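Large white sheet on the floor: how do I fold it square on my own?

Posted by Zandadance, 2/10/23

I have a large white sheet that I use as a floor cover and put away between uses. It is too big for any table I own, so it has to be folded on the floor.

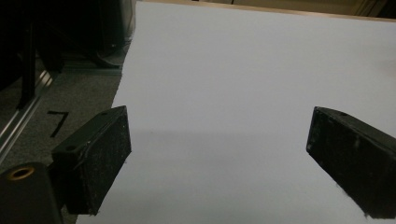
The folding goes wrong at the same point every time. The first fold in half is acceptable. By the third fold the edges are out by the width of my hand, and by the time it is small enough for the shelf there is a fat corner and a thin corner and it will not stack. The shelf is 628 mm wide, so the finished bundle needs to come in under that.

I have tried starting from the short side and from the long side and can't see any difference. I work alone, so methods that need a second person on the far corners are no use to me. I would also like to keep the creases from falling in the same place each time, if that can be done without measuring.

3 replies

Dilani Nanayakkara

The error comes from the first fold, even if it looks acceptable. A small mismatch there is carried into every later fold.

Sweep the floor first. Lay the sheet out fully and line one long edge up with something straight, such as a skirting board or a floorboard joint. Do not trust the sheet's own corners. Many are not cut square, and if yours is not, no amount of care will bring all four edges together. Check by measuring both diagonals. If they differ, pick one long edge as your reference and ignore the other.

Then fold the far long edge over to the reference edge. Walk it across one corner at a time and put a book on each corner once it is down. Smooth from the fold towards the open edge, so that any surplus ends up at the open side. Repeat until you have a strip narrower than the shelf, then fold the strip from both ends to the middle and close it like a book.

For the creases, stop the first fold a hand's width short of the edge on alternate occasions. The bundle will be slightly stepped on one side but it will still stack.

Akident

Just roll it. Get a cardboard tube from a carpet shop. No creases at all.

Thambiah

Rolling works if you have somewhere to stand the tube. The original poster has a shelf, so you would need to fold it into a strip before rolling anyway.

I agree with the first reply about the diagonals. Mine differed by 21 mm and I had blamed my folding for years. I would add that books slide on smooth material. I use 2 bags of rice, which stay put. I also fold into thirds at the last stage instead of ends to middle, as it leaves a flatter bundle, though a slightly longer one. It takes me roughly 9 minutes, including sweeping.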